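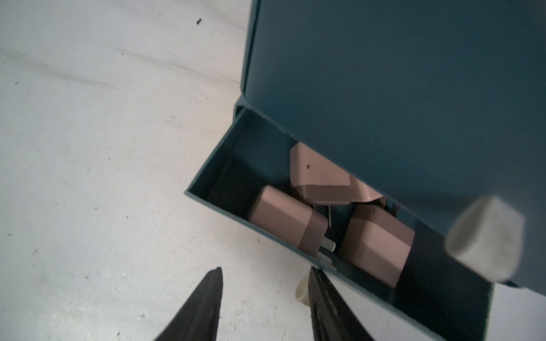
How to Write an Obituary When You've Never Written One

My aunt Thoa Tạ handed me this job at the kitchen table because I was "the one who types." That was the whole interview. I had until Thursday at noon to get something to the Pretville paper, and I'd never written anything sadder than a cover letter. I've done two now, and friends keep asking me how, so I'm putting it all in one place.

Before you write a word, call the paper and the funeral home. Ask for the deadline, the price, and whether they charge by the word, the line or the inch. Ours let us have 600 words for a flat fee and the price jumped after that. I didn't ask until I had a draft twice that long (oh, the cutting!), so please ask first. Check whether a photo costs extra, too. The funeral home will often send the notice in for you, and some papers won't take one from a family member until the funeral home confirms the death.

Next, get your facts on one sheet of paper. You want:

Full legal name, plus maiden name and any nickname people really used
Age, and the date and town of death
Date and town of birth
Parents' names
Marriages, with years if you're including them
Schools, military service, jobs
Survivors, and who died before them
Service time and place, and where donations should go

Don't trust your memory on any of it. I would have sworn my uncle retired in 2000, and his pension letter said otherwise. Look at the marriage license, the discharge papers, the old Christmas letters. Then call the oldest relative who still likes to talk on the phone. I got more from one call with Trinh Lục than from a whole evening in the filing cabinet, including the name of the cannery where he'd worked at 16, which not one of his kids knew.

Now the first sentence. Keep it plain: name, age, town, passed away or died, date. Both "died" and "passed away" are fine, so use the one your family says out loud. You can put "peacefully" or "at home" in there if it's true. I left the cause of death out of the first one and put it in the second, and both families were happy with that. It's up to you.

Then the life part. Go more or less in order, and when you get stuck, write down what the person did on a regular Saturday. My second obituary was for my neighbor Ginevra Leone, and the line everybody mentioned at the service was about her driving out to Lultivau for peaches and giving most of them away before she got home. Two or three little things like that are plenty.

The survivor list is where feelings get hurt, so slow down! The usual order is spouse, children, grandchildren, then brothers and sisters. Spouses of the kids go in parentheses after the first name, like "her son, Paul (Denise) of Erton." Stepchildren go in with the children unless the family wants it another way. For a longtime partner who wasn't married to the person, "companion" or "partner" both work, and put them up near the front where a spouse would be. If there are a whole lot of nieces and nephews, "many nieces and nephews" is completely okay.

A word about safety. Leave out the street address and think about leaving out the full birth date, even if the paper's form has a box for it. I also skip the mother's maiden name these days, as banks still ask for it. And if the house will be empty during the service, ask somebody to sit there.

Last step, have two people read it. One should be close family, to catch the wrong middle initial, and one should be somebody outside it. Mohammed-Awal Dankwa from down the hall read mine and pointed out that I'd given the time of the service but not the church. Read it aloud once yourself, slowly, then email it in and ask for a proof. When the proof comes back, check the names again, letter by letter, especially any with accent marks. Ours came back with every one of them stripped out, and the paper fixed them the same afternoon when I called.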